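Odds and Ends Bins — FAQ

Wirero Parts & Reuse, updated February

Quick answers to what people keep asking at the counter. If yours isn't on the list, email us, we usually get back same day.

What is an odds and ends bin?

A mixed lot of small stuff. Toys, tools, craft bits, plastic parts off who knows what. We don't theme them. You buy the lot, you keep what you want, you bring back the rest if you like.

How much?

32 dollars for a regular lot. 100 for the big one, which is three totes and you need a car. Cash or card. No checks, sorry.

Can I look before I buy?

Yes. Tip it out in one of the metal bins and poke through. Please don't swap things between lots, we do notice.

What kind of things turn up?

Depends on the week. Paintbrushes, always. Magnets, toy blocks, clear plastic pieces that must of come off something. Small hand tools with colored handles. No glass, no batteries, no blades — those get pulled at sorting. 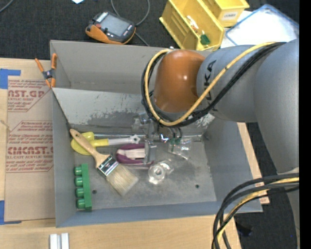 Brushes with wooden handles are worth checking at the ferrule. If it wobbles, glue it or toss it. Bristles that are only stiff will mostly come back after a soak in warm soapy water, then lay flat to dry. Don't stand them up in the jar, the water gets in the handle.

Horseshoe magnets — keep away from phones, cards and anything with a dial. Not for little kids either.

Are the things clean?

Wiped, not washed. Expect dust. The sheet metal bins get scuffed and gray and some of that comes off on whatever's in them. Plastic parts do fine in dish soap. Skip the dishwasher, clear plastic can go cloudy.

Do the green blocks fit the brand name ones?

Try it and see. We don't sort blocks by maker. Bring one from home and test it at the table.

I have a clear plastic piece and no idea what it is.

Join the club. Put it on the Keltex shelf by the door (old Keltex shelving, hence the name), people do claim things. After a month it goes to the scrap tub.

Can I buy the cardboard and acrylic sheet offcuts?

Cardboard is free, take as much as you can carry. Acrylic when we have it, by weight. Leave the paper masking on til you're done cutting.

Do you sell the orange spring clamps?

No! They're ours and they keep walking off. Flotar lots sometimes have clamps in them, ask.

What's a Flotar lot?

Stuff from the Flotar warehouse clear out. More hardware, fewer toys. Marked with a blue tag. Same price as regular. Lot 2947 is the last one numbered so far, more to come when we get thru the pallets.

Can I return a lot?

Within a week, with the tag, and mostly all there. Store credit only.

When do you put out new ones?

Friday, 10 am. Usually around 33 lots, gone by lunch if the weather is good.

Where do I park?

Lysenko side of the building, not out front. Front is loading only and they do tow.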